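Section 4: Your First Wash with the Zustasel

By now your machine should be level, plugged in and connected to both hoses. If the feet still rock a little when you press on the corners, please go back to Section 3 and give the lock nuts another turn. It's tempting to skip that part (we've all done it in our own homes), but a Zustasel that isn't level will walk itself across the laundry room on its first fast spin, and we'd hate for you to start out that way.

Set aside an afternoon when you'll be at home. You don't have to stand over the machine, but it's nice to be close enough to hear it.

4.1 The empty rinse

1. Open the cold tap all the way, then the hot. Run a dry finger around each hose fitting and check for drips.
2. Take the paper packet out of the drum. It holds your drain key and the spare filter ring, and people do wash it by mistake!
3. Close the door until it clicks.
4. Turn the dial to RINSE and press Start. Leave the soap drawer empty.
5. When the chime sounds, wait for the door light to go out before you pull the handle.

Note: A little cloudy water in the drum is normal. Every machine is tested with water at our Brollville plant before it's boxed, and a bit of it stays behind in the pump. If the water is still cloudy after a second rinse, call the help line.

4.2 Sorting your first load

Please start with a small load of everyday cottons, and leave the towels and the bedding for later in the week. Reds, navies and blacks that are new to the house should go in by themselves for the first wash or two, on COLD, with the shirts turned inside out. Our test laundry manager, Uzma Marwat, has rescued more pink undershirts than she cares to remember, and she asked us to put this part in large type. We settled for putting it early.

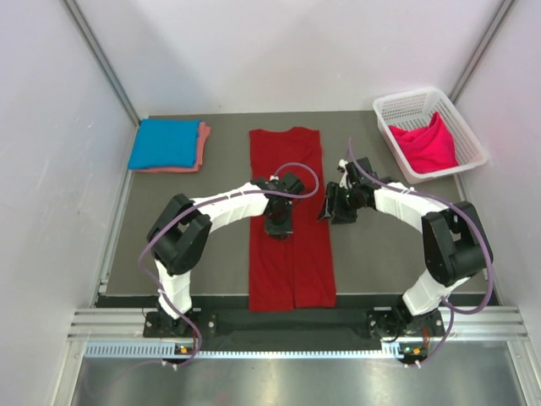
Fig. 4-2. Red garment laid out lengthwise. Wash strong colors separately.

Check the pockets, close the zippers and tie any drawstrings in a loose bow. Drop the pieces in one at a time so they fall open, and stop when you can still lay your hand flat between the clothes and the top of the drum.

4.3 Soap and settings

1. Pull the drawer out to the first stop.
2. Pour liquid soap into the left cup, up to the lower line. Powder goes in the middle cup.
3. Fill the small right cup only if you use softener. Torell softener balls won't fit and should stay out of the drawer.
4. Turn the dial to EVERYDAY and press Start within 5 minutes, or the panel will go back to sleep.

Caution: Never pour bleach into the softener cup. It will drip onto dry clothes and spot them.

Caution: The door glass gets hot during the SANITIZE cycle. Keep children and pets away until the door light goes out.

If the panel shows code 759, the drain hose is probably kinked behind the machine. Code 646 means the water is coming in too slowly, so look at the taps first and then the little mesh screens inside the hose ends. Both codes clear when you hold Start until you hear two beeps.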